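How to Clean an Indoor Brick Wall

Brick inside a building picks up dust, cooking grease and fingerprints, and most of it comes off with ordinary supplies. Plan on an afternoon for one wall. This page covers bare brick that is in sound condition. If yours is painted, see the separate page on painted masonry.

What you need

A vacuum with a soft brush attachment
Two buckets
Dish soap and table salt
A stiff nylon brush (no wire, it leaves marks)
A spray bottle
Old towels and a drop cloth
Rubber gloves

Check the wall first

Rub your hand across a few bricks and along the mortar. A little dust is normal. If sand keeps falling out of the joints, stop and have them repointed before you put any water on the wall. Look for white powder too. Those are salts carried out by moisture, and you should find out where the water is coming from before you wash anything.

Color is a poor guide to dirt. Many walls were laid with dark bricks mixed in among the red ones, and no amount of scrubbing will change them. Wipe one with a damp white cloth. If the cloth stays clean, leave that brick alone. 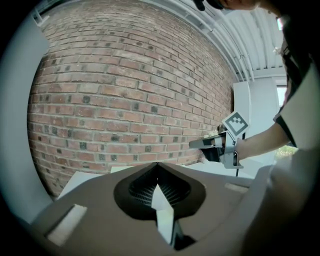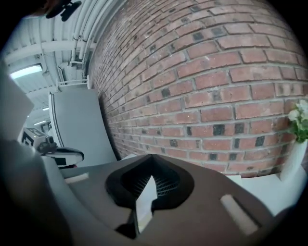

Red brick with darker bricks mixed in and pale gray mortar.

Dry cleaning

1. Move furniture back and lay the drop cloth tight against the base of the wall.
2. Vacuum from the top down, following the mortar lines. Go over each section twice.
3. Brush any cobwebs out of the corners and from behind pipes, then vacuum again.

For a wall that is only dusty, you can stop at this point.

Washing

1. Fill the spray bottle with plain water and wet a section the width of your arms. Damp brick soaks up less soap.
2. Mix equal parts dish soap and salt into a paste, with just enough water to spread it.
3. Work the paste in with the nylon brush and leave it for ten minutes.
4. Scrub lightly, then wipe off with a wet towel. Change the rinse water as soon as it turns gray.
5. Rinse a second time. Soap left in the pores attracts dirt.

Do not use vinegar or other acids on old mortar - they eat into the lime. Bleach is no help with grease either.

Drying and sealing

Open the windows or run a fan, and give the wall at least two full days. In December, with the heat on and windows shut, allow four. Sealing is optional. If you do seal, choose a breathable product for masonry and try it on a low corner first, as some of them darken the brick.

Posted by Narendra Kushwaha, 25 Nov 2025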